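Small-Parts Tips for the Home Art Studio

Most of what goes missing in a studio is small: nibs, kiln stilts, eye screws, the caps off paint tubes. These are the habits that have worked for me and for the other people who share the building in Maston.

Give each kind of thing its own drawer, and don't mix pen nibs with anything that can bend them.

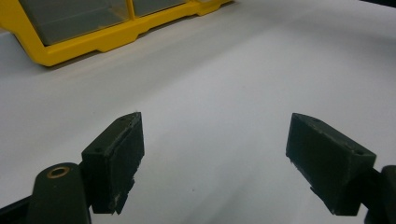
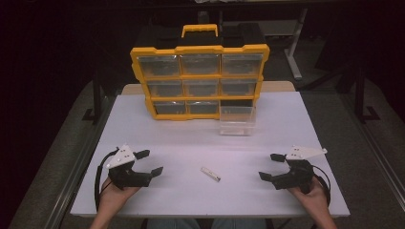 Label by use. "Hanging" is a better label than "D-rings, wire, small nails," and you won't have to change it when you add picture hooks. Pencil on masking tape lasts a year or two. Paint marker on bare plastic rubs off.

Nibs. Wipe them dry before they go away. New ones have a coating that makes ink bead up, and a little toothpaste on an old brush takes it off. Yulan Lu keeps a pinch of rice in with hers against rust. I use a packet of silica gel from a shoe box. I have a few nibs from a 1908 writing set that still work fine.

Stuck tube caps. Hold the cap under hot tap water, then turn it with a rubber jar gripper. Pliers will twist the neck off a thin tube. Wipe the threads with a rag before you close it again.

Sandpaper. Cut full sheets into quarters and write the grit on the back of each piece. Keep 900 and finer in an envelope so coarse grains don't get into them.

Clay tools. Rinse them in a bucket and leave the sink out of it. Let the bucket settle overnight, pour off the clear water and scrape the rest into the reclaim bin. Wire loops last longer if they hang.

Brushes. Soap, lukewarm water, reshape with your fingers, dry flat. Stand them up only when they are fully dry. Hsin-yi Hsiao adds a drop of hair conditioner to her hog bristles in June, when we do the big cleanup, and they stay springy into the winter.

Glaze tests. Number the tile and write the same number in the notebook before it goes in the kiln. Use underglaze pencil. Regular pencil burns away.

End of the day. Set a timer for 15 minutes and put small things away first. Easels and boards can wait until morning.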